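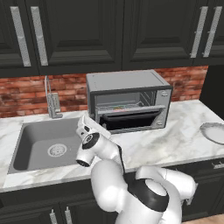 We are looking for a research engineer in video understanding to join our small group at Soltedov, and we would love to hear from people who have spent real time with long, messy, unedited footage. Most of our work is on temporal segmentation, by which we mean deciding where one action ends and the next one starts, and it is harder than it sounds when you first hear about it. Take something as plain as a toaster oven with its door hanging open and an arm reaching toward it. From a single moment you can't tell whether the door is on its way down or on its way back up, and a model that only looks at single moments can't tell either. If that kind of question keeps you happily busy on a long train ride, please read on!

The job sits inside a project called Kombo, which started two years ago as a side effort and has since grown into the main thing we do. We have 3219 labeled clips so far, all of them annotated twice, and a baseline model that does nicely on short actions and rather badly on anything longer than 30 seconds. Your first task would be to find out why. We have our guesses -- the sampling rate, the way we pool features, possibly the labels themselves -- but we'd much prefer that you came in with guesses of your own. 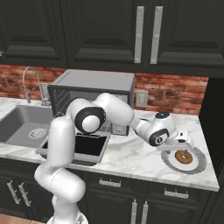 You would be working most closely with Njål Aasen, who looks after the training code and will happily walk you through all of it, including the parts he'd like to throw away. The team is four people, you would be the fifth, and we eat lunch together most days at our office in Skisham. Remote work is fine for up to half the week.

What we hope you bring: solid Python, experience training video or sequence models in PyTorch or something close to it, and the patience to look at failure cases one by one. A degree is welcome but we don't insist on it. Published papers are nice too, though a well-kept repository tells us just as much. It would help if you've used Prirnero, our in-house labeling tool, but since almost no one outside the building has, we'll teach you.
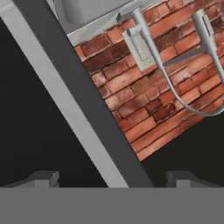

Ottar Solberg
Group lead, Kombo

To apply, send me a resume and a page or so about a model of yours that didn't work and what you did next. No cover letter needed. I read everything myself and try to answer within 10 days, although August can be slow. First conversations are by video call, usually at 4 in the afternoon, and we can easily move that if you are in another time zone. The position is full time and permanent, and we can help with relocation.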